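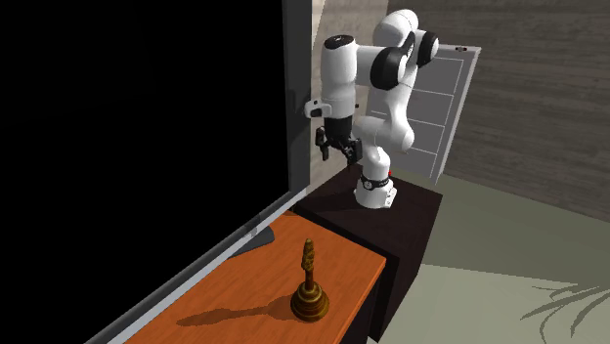
Bell scene, simulated, arm raised with the gripper open.

bell-grip-compare

Hello, and thanks for stopping by! This is the readme for a small set of simulated runs I put together to settle an argument with myself over which of two grippers copes better with a hand bell. All of it is rendered, so please don't go looking for the real bell (I'd quite like one, mind you).

Last updated May 8, 2021.

What's in the folder

There are 314 runs in total, every one of them a single arm trying to pick the bell up off the table by its handle and hold it. I used two gripper models, the Brudon and the Irkico, on the same white arm with the same controller, and I left the furniture alone between the two so the comparison stays fair. Each run has a video, a log of joint angles, a log of finger positions and a small text file saying how it went.

The room files come from the Biswas scene pack, which I picked mainly for the big television standing on the table. It's a lovely nuisance! The screen is black and takes up a great slab of the view, so if your method leans on seeing the whole tabletop you'll find out very quickly. The arm stands on its own pedestal on the far side of the table and has to reach across.

Why a bell

I started with mugs and boxes and got bored, because both grippers did fine. A bell is far more annoying. The handle is slim with a bumpy carved bit at the top and a plain stem under it, then the body flares out in rings down to a wide rim. Grab it high and the fingers land on the bumps. Grab it low and you're fighting the collar. The Brudon liked the plain stem and the Irkico didn't much care where it went, though it did tend to tip the bell on the way in.

The long shadow the bell throws across the wood is also worth a mention, as my first detector was very keen on it and kept sending the arm off to pick up the shadow's handle. I've kept 18 of those runs in a folder called shadow_chasers. They aren't part of the 314 and you shouldn't train on them unless you want the same headache.

How the runs work

The arm starts up high, open gripper pointing down, well clear of the bell. It gets 60 seconds. A run counts as a success if the bell is off the table and still in the fingers when the clock stops. Dropping it and picking it up again is allowed (I was feeling generous).

Logs are plain CSV, times in seconds, angles in radians. Finger positions are in millimetres, sorry, I know, I'll sort it out in the July release.

Things to watch out for

In 14 runs the wrist camera log stops early. The video is fine, and the run numbers are in missing_wrist.txt.

Friction on the bell's metal is a guess. I nudged it until the slipping looked right to me, so don't quote it at anyone.

The Fastex controller settings are in the config folder. If you change the gain, rerun both grippers and not just one, or the numbers won't mean a thing.

Using it

Do what you like with it, just link back to this page. If you try a third gripper I'd love to see the logs, so open an issue and attach them there.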